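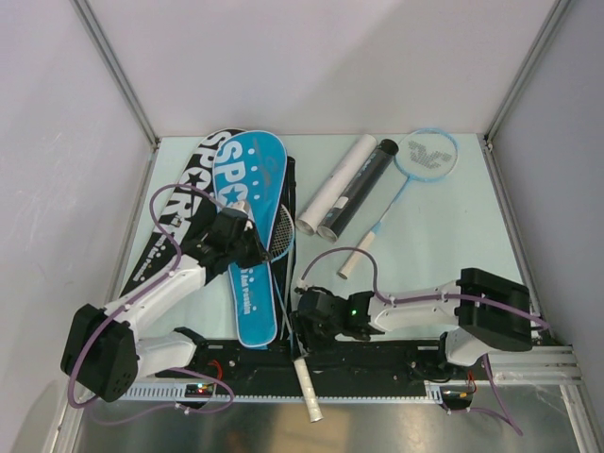 A reader of the first edition wrote to me that she'd put six smart plugs in her apartment, and every one of them wanted its own app, its own password and its own idea of what "off" meant. Why, she asked, didn't the book start there?

Fair question! So this time it does. Welcome to Chapter 4, Getting Devices to Talk to Each Other, which used to be Chapter 9 and was a lot drier.

I came to home automation the way most people do, by buying one thing on sale. Mine was a thermostat from Bech, and I loved it for a whole winter. Then I added a door sensor from Urkorum (a different company, a different radio, a different everything) and found out that my thermostat had no idea the door existed. I wanted something very simple: if the back door stays open for 12 minutes, stop heating the yard. It took me until June to get it working, and by then the heat was off anyway.

What I was missing was a hub, or more exactly what a hub does. It speaks to each device in the language that device knows, and it keeps one shared list of what's on, what's off, what's open and what's closed. Once that list exists, rules are easy to write. Before it exists, you're copying settings from one phone screen to another and hoping.

We'll build the list first, on paper. I know, I know, you want to plug things in. But in the workshops I used to run in Lerutdale, the people who sketched their devices first were the ones who got home on time, and the rest of us were crawling behind a couch looking for a reset button.

After that we'll look at the three ways devices usually reach a hub: over your regular Wi-Fi, over a low-power mesh, or through the maker's own servers on the internet. Each has its troubles. Wi-Fi is handy until you've got 40 gadgets on a cheap router. Mesh is easy on batteries but hates thick walls. The server route is the quickest to set up, and it's the one that goes quiet when your internet does.

Section 4.3 is the long one. In it we follow a single command, "hall light on," from the wall button to the bulb and back, and I'll show you where the delay creeps in. A gap of 200 milliseconds feels fine to me. Double it and I start pressing the button twice, and then of course the light goes off again.

You'll need the notes you made for Chapter 3, a pencil, and the Pukbridge practice files if you're doing the exercises on a computer. Leave your real devices alone until Section 4.5.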